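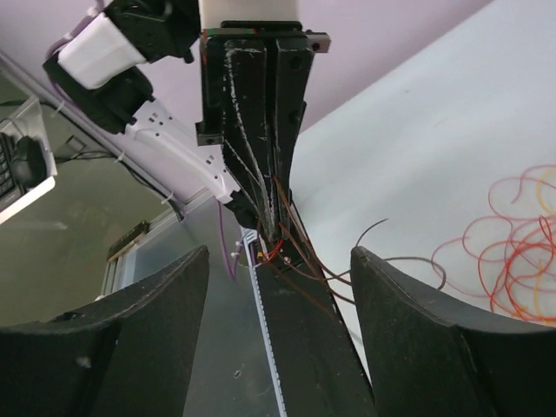
Budgeting for the second arm

The purchase order for the first arm at Garside's harness shop was approved in December. The order for the second took a further quarter, and most of that time went to items that had not been on the first quote: grippers, cable routing, spare jaws and operator hours.

Garside builds short-run wiring harnesses. Loose wire is a poor subject for automation. It tangles, it springs back, and a gripper sized for a housing or a bracket will close on three strands when one was wanted. Ruth Horrocks, who manages production engineering, wrote the second arm into the plan as a separate line with its own acceptance test.

"The first budget treated the arm as the cost," Horrocks said. "The arm is a known number. The jaws and the hours are where we were wrong."

Jaws are now booked as a consumable. Black gripper fingers pick up scuffs and pale scratches along the working edges, and the plan sets a replacement price of $826 per pair, with 2 spare pairs held per cell. Darcy Melnyk of the integrator Kusden advises against buying deeper stock until the finger shape is settled, as shops tend to revise it at least once.

Cabling gets its own line as well. Cables that follow a moving arm need slack at the joints and fixed points between them. Cable ties are cheap; the technician's time to route, test and reroute is not. Garside allows 28 hours per cell.

Software was quoted two ways. Joduvlow offered an annual license per arm, Clakel a single site fee with paid support. Over a service life of 5 years the site fee came out lower for two arms and higher for one, so the decision had to wait for the headcount of arms to be fixed.

Horrocks recommends that buyers ask for three figures before comparing quotes: price per arm with grippers fitted, yearly wear parts, and hours to first accepted part. Vendors will supply the first readily. The third usually requires a trial with the buyer's own wire, and the trial should be budgeted too.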